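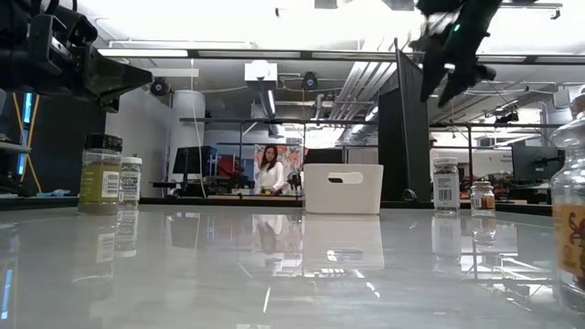 Comow Corridor: Bus Lane and Stop Changes

22 Jan 2024

The transit office has released the revised layout for the Comow corridor, which runs from the Ridlow transfer station to Talavera Avenue. The main change from the last draft is the position of the bus lane. It now runs along the curb for the full length of the corridor, with a break at the rail underpass, where the road is too narrow for a separate lane and buses will share with general traffic.

Stop spacing

The current route has 57 stops, counting both directions. The revised layout has 23 pairs, or 46 stops. Most of the stops being dropped are within a block of another stop. Two are on the west side of Talavera Avenue, where the sidewalk does not meet the minimum width for a ramp and shelter. Riders who use those two will board at the library stop, one block north.

Each remaining stop gets a raised concrete pad, level with the bus floor. Shelters go in where there are eight feet of clear sidewalk behind the curb. The other stops get a bench and a pole sign.

Signals

Signals between Ridlow and the underpass will be fitted to hold a green light for an approaching bus. The hold is limited so that side streets are not skipped in any cycle. Signals south of the underpass run on older controllers and cannot take the equipment until they are replaced. That work is in a separate contract and has no start date.

Parking

The curb lane removes 128 parking spaces. The Drullosico lot behind the old freight office, which holds 200 cars, will open to the public under a lease now in draft. The lot entrance on the freight office side is one-way in. Cars leave by the alley.

Loading zones move to the side streets. Businesses with no side or rear door can apply for a short-term curb permit, valid in the early morning before the bus lane takes effect each day. The permit form asks for vehicle length, so have that figure on hand.

Construction order

Utility covers in the curb lane are raised first, followed by the pads, then paving and striping. Pads are poured on one side of the street at a time, and a temporary stop will be marked on the same block where space allows. Paving is planned to start in June, north end first.

Plan sheets are at the Ridlow station ticket window. Sheet 4 shows the underpass at the wrong scale; use the replacement sheet clipped to the back of the set.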